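Eleven segments and not one question answered

6/20/21
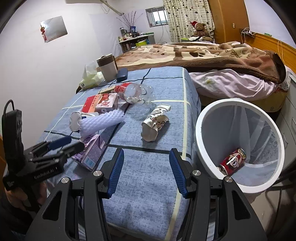 I made the mistake of watching Steltero's evening politics show for a whole week, and I'm still cross about it. The big story, if you can call it one, was the Uromgate bypass and whether the council leader had called it "dead" or "delayed" in a meeting. They ran 11 segments on that one word! By the fourth I felt like a crumpled paper cup on a checked blue tablecloth, squashed on one side and no use to anyone. There was a panel, then a panel about the panel, then a man standing by a roundabout in the rain telling us that people were talking about it (they weren't, there was only him and a bus).

What drives me mad is that there's a proper story sitting right there. The road was meant to cost 29 million and now it's almost 60, and I haven't heard a single presenter ask where the rest is coming from. The Trullia Courier had it on page 2, in a decent little piece with the actual budget papers linked at the bottom, and it took me ten minutes to read with a cup of tea. Steltero has a whole newsroom — you'd think somebody there could manage ten minutes.

And before anyone writes in, yes, I know the other lot are just as bad. Hoshino Radio spent the same week insisting the word was never said at all, then played a clip of it being said. I laughed so much I had to pull over.

Anyway, the full council votes in July and the meeting is open to the public. I'm going to go and sit at the back with my sandwiches, and I'll write up whatever they say about the money.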